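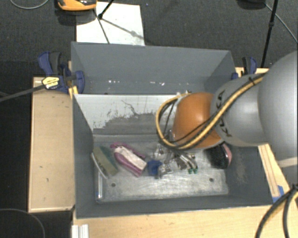
Step 1: Empty the big bin

Every house has one. Ours is grey, has a divider across it, and is where small things go to be forgotten. Tip the lot onto an old towel. If you say "I'll just sort the top layer", go and put the kettle on and start again.

Step 2: Make two heaps

Keep and chuck. A third heap called "maybe" will swallow the other two by teatime. Sponges with any green scourer left on them may stay. Clear plastic bits you can't name get 20 seconds of thought each.

Step 3: Wash the bin

Warm water, washing-up liquid, soft cloth. Scuffs and scratches on the floor are there for good, and Roksolana has the sore elbow to prove it. Dry the corners properly.

Step 4: Put things back

Front half for what you use every week, back half for spares. Leave gaps. Lay long thin things along the side wall, where they can't roll under everything else.

Step 5: Repeat in February

Or whenever the lid of the kitchen drawer stops shutting, as Orest would have it. Drawers don't have lids, Orest.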